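埃杜港租约之争升温，乌姆斯特德议会九月再议

提起埃杜港（Edow），上了年纪的乌姆斯特德（Umstead）人多半还记得它早年的样子：一条窄窄的防波堤，几间修船的铺子，天没亮就有人在码头边卖热汤。就是这么一个小港，眼下却成了岛上外交辩论里最绕不开的话题。政府打算把港区的深水泊位租给外国航运集团齐利茨（Zillitz），期限长达147年，草案一公布，茶馆里、渡轮上，人人都要说上几句。

按照草案，齐利茨将投入450万元疏浚航道，另外拿出800万元重修仓库和岸边道路，作为交换，集团可以优先使用3个泊位。外交事务大臣贾拉斯·伊根（Jarlath Egan）上午在议会作了将近一个小时的说明，讲得很细，连引水员的排班都提到了。他说，小国同大邻居打交道，心里不能没有一本账，可也不能因为害怕就把门关上。“我们愿意做生意，也愿意交朋友，”他说，“但港口的钥匙要留在自己家里。” 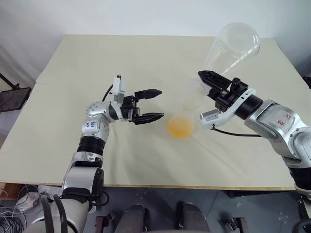

反对派：期限太长，条款太松

这番话说得诚恳，坐在对面的议员们却没有全被说动。反对派最放心不下的是草案第九条，里面写着承租方在“必要情形”下可以自行安排港区安保，至于什么叫必要，由谁来认定，通篇没有交代。有议员当场追问，要是哪天外国军舰借补给的名义靠了岸，乌姆斯特德究竟有没有权利请它离开。伊根回答说，主权条款写在序言里，效力不容置疑。追问的议员听了直摇头，说序言是给客人看的，正文才是过日子用的。

海峡对岸的费伊（Fahy）也在留神看着。两地渔民世代往来，亲戚结得密密麻麻，防务上又有多年的互助协定，埃杜港归谁使用，费伊自然不会当作旁人的事。费伊政府前些时候递来一封信，措辞相当客气，希望在签字之前先就军用船只停靠的问题谈一谈。外交部已经回信，同意派人过海面谈，时间还没有定下来。
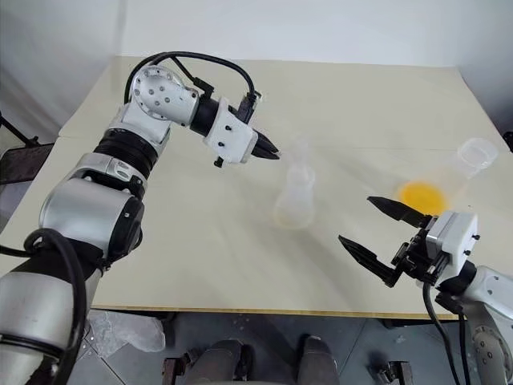
港区居民的心思就更杂一些。修船的师傅盼着航道早点挖深，大船进得来，活计也就多了；靠近海捕鱼的人家却担心泊位一圈起来，自家的小船得绕到北岬才能出海，一来一回要多烧不少油。有位在码头做了大半辈子缆工的老人在听证会上讲得很实在，他说他不懂什么大国小国的道理，只想知道孙子那一辈还能不能在防波堤上钓鱼。旁听席上响起了好一阵掌声，主持人等大家静下来，才请下一位发言。

议会防务与外交两个小组决定合并审议，要求政府补交第九条的修订文本，并附上租约提前终止时的赔偿办法。齐利茨方面表示愿意就安保条款继续商谈，对租期则没有松口。伊根傍晚离开议会时告诉记者，修订稿会在休会结束前送到每位议员手里，九月复会后再付表决。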